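Mundton lab puts three-fingered hand to the test on small parts

10/07/2018

MUNDTON - A robotics team at the Colonis workshop has started one of its most fun projects of the year: finding out which robot hand is best at the fiddly little jobs that people do without thinking.

The trials, led by engineer Jinlong Guo, compare two very different ways of picking things up. One is a hand with three jointed fingers that can bend around a part. The other is a plain gripper of the kind already found on many assembly lines. Both get the same sorts of metal parts, from long rails and slotted brackets down to pins small enough to lose in a pocket.

"The small ones are where it gets exciting," Guo said. "A big bracket gives you plenty to hold on to. With a pin, if your fingertips are off by a hair, you are chasing it across the table."

The group spent most of August getting the arms mounted and the controllers talking to each other. A controller from Fagerlund was swapped in after the first one kept stopping in the middle of a move, and Guo said the difference was clear on the first morning. The fingers now close smoothly enough that the team has begun slowing them down on purpose to see where a grip starts to slip.

Work at the pin station is done over green cloth, with a yellow square marking the target. The black hand there carries the Changingtek name on its palm, and its upper two fingers do the close work with their tips nearly touching. A second arm, with a black gripper and a blue light ring at the wrist, reaches into a blue bin of sheet-metal pieces on the shelf.

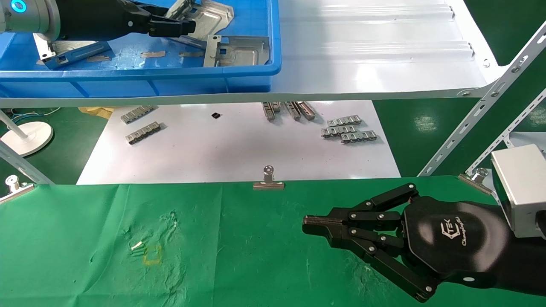 What comes next

The team plans to run the comparison for nine more weeks. Each hand will be scored on how often it picks up a part, how often it sets the part down where it should, and how long the whole move takes. Dropped parts count as a miss even if the arm goes back and gets them.

Brokach, a maker of shelf and rack fittings, has asked to see the results and is lending four trays of mixed hardware for the later rounds. The company sorts much of that stock by hand today.

Guo expects the plain gripper to win on speed with flat pieces. He is less willing to guess about the pins, and he sounds happy about that.

"I have changed my mind twice already," he said. "You watch the fingers come together over something that tiny and you really do hold your breath."

An open afternoon for local schools and shops is planned at the workshop once the scoring is done, and visitors will be able to try the controls themselves.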